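Skilluda Shared Office – House Meeting
Minutes, March

Present: desk holders from Grirkier and Ondisari, and the building office. Lenihan sent apologies.

1. Last minutes
Agreed with no changes.

2. Main room
The white tables stay where they are until summer. Flowers on the tables are to continue.
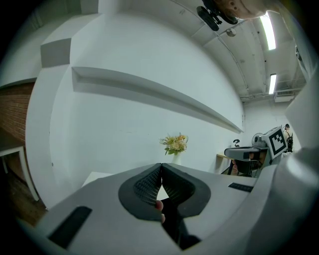
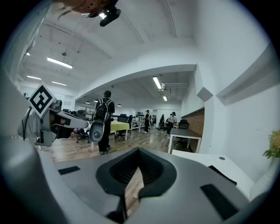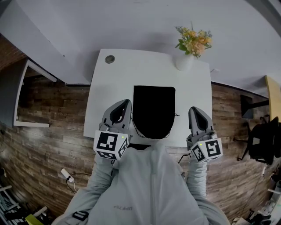
Ondisari asked for a second vase by the kitchen door. Agreed, up to $200 for the year, flowers included.

3. Lighting
Two members find the room too bright after 4 p.m. The office will ask for a price on dimmers – last year's quote was $2,076 and was turned down.

4. Storage
Bags left overnight go in the lockers. Locker 413 has a broken hinge and is out of use.

5. Other business
Grirkier wants the wood floor waxed. Held over to next meeting.

Closed 5:20 p.m.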